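Community Help > Politics & Government > Local Elections

Print this page | E-mail this page

Can a councillor sit in on our constitution drafting meetings?

Posted by Danai Liapis, 18th January

Hi all. I'm on the group rewriting the charter for Foststead town assembly (long story, the old one dates from before the merger with Lougher) and we've hit a snag. One of the sitting councillors wants to come to every drafting meeting, and she also wants a vote. Half of us think she should be there because she knows how things work. The other half think it looks awful, as the new charter sets limits on how long councillors can serve. We need 232 signatures before the draft goes to the public vote and I don't want people put off. Has anyone been through this?

Posted by Wolto

Went through almost the same thing two years back. We let ours come and speak but not vote, and we wrote that down in the minutes at the very first meeting so there was no arguing later — well, less arguing. She left the room when we got to pay and term limits and came back for the rest. Check your standing orders as well, there may be a line on interests that settles it for you. And get more names than you need! We handed in 65 over the minimum and still only just scraped through, what with people signing twice or living over the boundary.

Posted by Prunar

no vote. simple as that. she gets one at the ballot like the rest of us

Posted by Lougher_Lad

I'd be a bit softer than Prunar. Our draft went out to 3,606 households and 1,299 sent the form back, and hardly any of them mentioned who'd been in the room. What they moaned about was the wording. So let her talk, keep the votes to your own members, and put your energy into plain English — I rewrote our section on recalls four times and my mum still couldn't follow it.

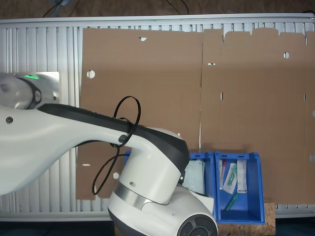
White robot arm with a looped black cable

Do ask the clerk who checks the signatures too, ours wanted them on a particular form and we had to start again in January.

Print this page | E-mail this page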